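Old computers wanted for the Clalholm repair evenings

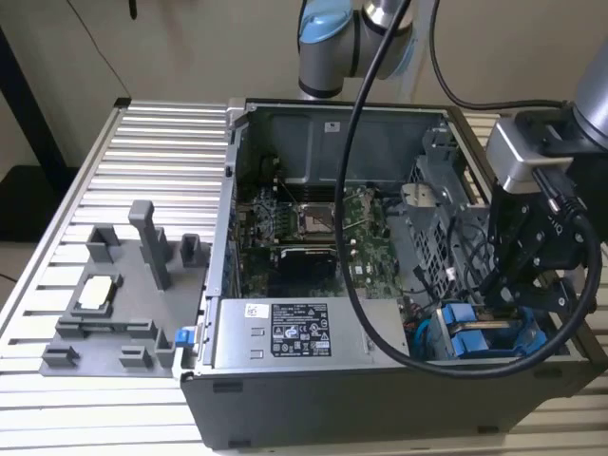
A desktop computer with the side panel off and the processor socket empty.

From September our repair evenings move to the hall in Tosh Street, and they will start at 18:30. Last year 51 households brought something to us, mostly lamps, radios and computers. We are glad to receive old desktop machines, also when they do not start any more, because many parts can serve again. Please remove your personal files before you come, or ask Huguette Cordier to help you with this. Laptops we can take only with their charger. There are 14 places each evening, so please write your name on the list at the library desk. Ruaridh Forsyth keeps the list. Tea costs nothing, cake is welcome.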